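Unit 2: Water main breaks and service isolation
Instructor: Dimas Khoo

Close valves on each side of the break slowly – fast closure causes pressure surge. Log every valve by number.

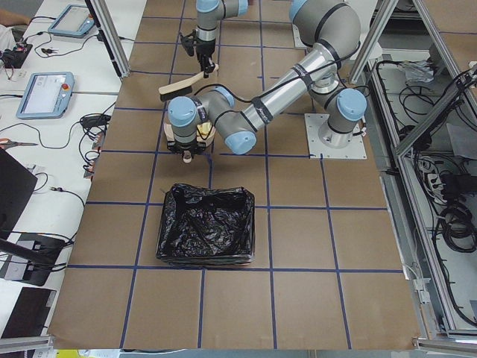

Fig. 1. Gripper with hand brush.

A main that loses pressure may draw in soil water. Flush it before sampling.
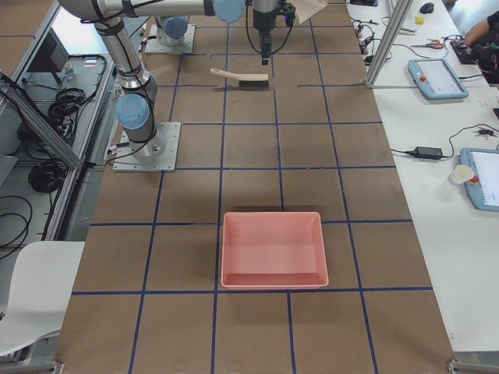
Why are two valves closed on a looped main?
Water feeds the break from both directions, so one closed valve leaves it flowing.

Reading for next week: the Koppel outage log, November. Note the 2,000-foot section with no working valve.

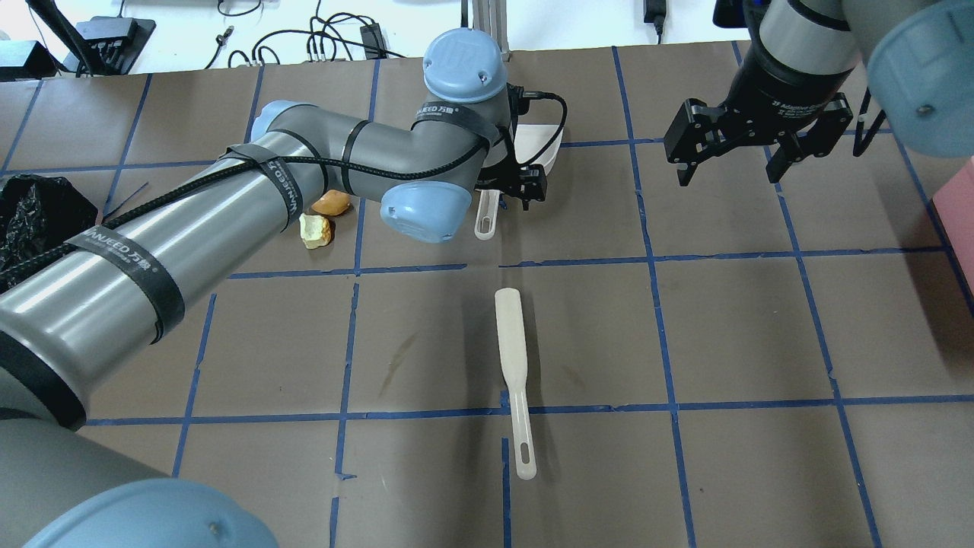 Fig. 3. Tabletop grid, blue tape.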